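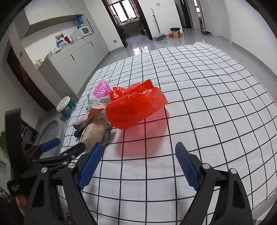
Minttu Salminen

Progress report to the Hamann fund, March 15, 2020

Work on the packaging sort at Marden continued through February. The grant covers the tables, the tablecloths, the bins and my hours up to the end of spring. Spending is on plan apart from the bins, see below.

Sorting. Each household taking part hands in its mixed packaging once a week and we go through it on the large table. We have 46 households signed up against a target of 40. The white cloth with the black grid has stayed on as the sorting surface. Thin film and see-through bags were getting missed on the old dark cover, and a red bag or a pale packet is easy to find on the white one. The cloth wrinkles and needs pulling flat between batches. I would like a second one so that the first can be washed.

What comes in. Most of it is still soft plastic: carrier bags, crinkled wrappers, printed packets. Mesh nets, such as the pink-purple one on the table, go in their own bin now. They used to go in with the film and tangled with everything else. Wrapped or bulky pieces are set aside and opened last. Knotted bags are the slowest part of the job – people tie them tight and we have to check inside before they can go anywhere. Suha Shboul has written a short note to the households asking them to leave bags untied. It goes out with the next collection slips.

Bins. We ordered 10 from Fadila and the lids did not fit. They have agreed to replace the lids but gave no delivery date. Until then we are using cardboard boxes, and those will not last if the back room stays damp.

Plunanmont. The second site has a room but no table yet. Suha visited in February and measured the doorway. A table the size of ours will only go in with the legs off. I have asked for a quote on two smaller ones.

Next period. Fill the remaining places (we can take 70 households once both sites are open), settle the bin lids, and start the weekly weighing at Marden. The scale is here and needs a level spot on the floor.

Request. Please confirm whether the second cloth can come out of the equipment line or should wait for the next budget.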